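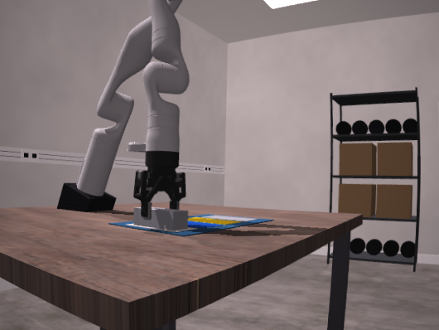
Budgeting for a small robot cell, part two: the shopping list

May 2019

The first part of this series covered whether the job was worth automating. The answer was a weak yes, so I have moved on to what has to be bought, in what order, and what can be put off until December when the second half of the money is released.

For anyone who skipped part one: the job is picking a slotted block off a mat on a table and placing it in a fixture. It is dull, the part is light, and the person who does it at present would like to stop. The cell has to fit in an ordinary room with plain walls and wall sockets, and it has to share that room with a shelving unit of boxes and canisters.

I have been doing the planning in simulation. The model has the arm on its base near a back corner of the table, the gripper pointing straight down, and the block on the left of the blue mat. It is a plain model and took a couple of evenings. I would recommend doing one before asking for a single quotation, mostly for the reach and clearance checks. Drawings of the work envelope in sales leaflets assume that the tool points wherever is convenient. Mine has to point at the table.

The arm

Three suppliers were asked. Revik and Dumby replied with prices, and Zullonard replied with an invitation to a webinar, so the comparison is between two.

On paper the Revik has the longer reach and the Dumby has the better repeatability. Neither figure decides anything for this job. The fixture accepts the block with 2 mm of slack, and either arm will beat that when cold, when warm and with a tired operator teaching the points. Reach is also not the limit. With the base in the corner, both arms work folded up for most of the cycle, and the elbow stands a good deal higher than I had pictured when I was sketching on paper.

Folded postures have their own cost. The nearer the target is to the base, the more the joints have to bend, and the closer the links come to each other and to the joint limits. I moved the base in the model several times and the corner was still the best place for it, with the mat kept out towards the middle of the table. If you have the choice, put the work at a comfortable middle distance and leave both extremes alone.

What did separate the two quotations was the small print. Revik include the controller, the pendant and the base cable. Dumby list the controller separately, and the pendant separately again, and the cable to join them is on a third page. Once everything was on one line the gap between them had closed to very little, and Revik's support contract could be left until the second year. I have pencilled in the Revik. The arm with its controller takes almost half of the total.

The gripper

Parallel jaw, electric. I looked at air and gave it up quickly. There is no compressor in the building and I do not want to pay for one, service it or listen to it.

The candidate is a Ragab unit with an 80 mm stroke. That is more than the block needs. A shorter one would be cheaper and lighter, but the next part in the queue is wider, and changing grippers later means a new mounting plate, a new payload entry and another round of teaching. I would rather carry the extra weight from the start.

Two things to check on any gripper before ordering:

Finger length. The standard fingers on a catalogue gripper are usually short stubs meant to be drilled for your own. Budget for a machined pair and a spare pair. They wear, they get driven into the table, and the lead time on new ones is always worse than the lead time on the gripper.

Body clearance. The fingers may clear the part while the body of the gripper fouls the thing next to it. The top of my block is slotted, and the fingers come down over the upper part of it, so the approach has to be close to vertical. In the model I can bring the tool down in small steps and look at the gap from the side. I could do the same with the real one, but by then I would have paid for it.

Leave room at the wrist as well. Mine has a small white fitting sticking out sideways just left of the gripper collar in the model, and I am treating it as reserved space for a camera. It is easy to forget that such a thing swings round with the last joint.

The table

The model uses a wooden top on black metal legs, because that is the sort of table I already have. Whether to keep it is the item I have changed my mind about most.

For: it is paid for, it is thick, and it is in the room. Against: a moving arm pushes back on whatever it is bolted to, and a table that feels solid under a hand may still nod when the arm stops sharply. Simulation will not warn you about this unless you model the table as something that bends, and I have not. In the model it is perfectly rigid and always will be.

The compromise is to bolt through the top into a steel plate underneath, brace the legs, and run at reduced speed. The cycle time target allows it. If the placement drifts, a proper steel stand goes on the December list. I have a price for one, and it was high enough that I read it again.

The mat

Cheap, and I was going to leave it off the budget entirely. Then I added up what it does. It marks where the part goes, it stops blocks sliding, and the colour bands give a camera something to find later. Mine is blue with a yellow stripe towards the right-hand end. Buy several of the same batch. A replacement in a slightly different blue is a nuisance once a vision threshold has been set on the old one.

Vision

Put off until December. The block can be loaded against a stop by hand, and for one part type that is good enough. I have left the money in the plan and taken it out of the first order.

One thing did come out of the model here. The arm and gripper throw a long, irregular shadow over the table, well past the mat. With a ceiling light overhead, that shadow will move with the arm. I have added a small fixed lamp to the vision line, which I would otherwise have found out about after commissioning.

Safety

This is the line people leave out, and it should be the one you fill in first. A slow arm with force limits still needs a risk assessment, and the assessment covers the gripper and the part as well as the arm. I have allowed for:

- the assessment itself, by somebody other than me
- an emergency stop on the operator's side of the table
- a low fence or a scanner, depending on what the assessment says
- time to move the shelving

On the last of these, the shelving unit stands against the right-hand wall, partly behind the far edge of the table. Anyone fetching a box from it will be reaching past the cell. I can restrict the joints so that the arm never swings that way, and I will, but moving the shelves costs an afternoon and removes the question.

Labour and contingency

I have put 50 hours against installation, wiring and teaching. Ekene Nnaji, who read the draft of this and has put in more cells than I have, thinks that is light. His objection was mainly to the wiring. I have left the figure as it is and raised the contingency to 15 per cent to cover his being right.

My own evenings spent on the model are not counted. They ought to be, but I would have spent them on it anyway.

Order of purchase

1. Risk assessment, booked now.
2. Arm and controller. Longest lead time.
3. Gripper, mounting plate, machined fingers and the spare pair.
4. Steel plate, bracing and fixings for the table.
5. Emergency stop and whatever guarding the assessment asks for.
6. Mats.
7. December: camera, lamp, and the steel stand if the table has proved unsuitable.

The gripper order is waiting on one answer from Ragab about the connector. Their drawing shows the cable leaving on one side and their cable list shows it on the other, and it matters for which way round the plate is drilled. I will post the plate drawing when I know.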